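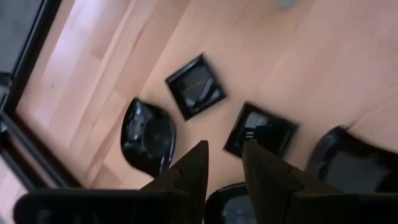

## 4. Preparing the floor before first use

Read this section fully before you plug in the Mistby floor polisher. The machine is heavy when the tank is full, so it is better to prepare the room first.

1. Pick up all small objects from the floor. Check also under the radiators and behind the doors.
2. Sweep or vacuum in the direction of the planks. Use the soft brush, not the beater bar.
3. Wipe sticky spots with a damp cloth and wait 30 minutes.
4. Fit the grey pad (part 247) on the drive plate. Turn it clockwise until you hear a click.
5. Fill the tank with Karras neutral cleaner to the lower line. The colour of the liquid is pale green.

**Note:** If your floor is waxed, use pad 928 in step 4. The grey pad removes wax and it will leave dull circles.

**Caution:** Do not use vinegar, ammonia or steam on an oiled floor. Damage of this kind is not covered by the warranty.

6. Stand the machine upright, with the cord over your shoulder, and press the green switch. Start at the wall which is farthest from the door.
7. Move slowly backward. Do not stop in one place while the pad is turning.

### 4.1 If the machine pulls to one side

Switch off and unplug. Remove the pad and look for hair or thread around the centre. Put the pad again and try on a small area. If the pulling continues, the drive plate may be bent; order plate 126 from your Grullmont dealer.

Text of this section: Cyprian Michalski, revised in November.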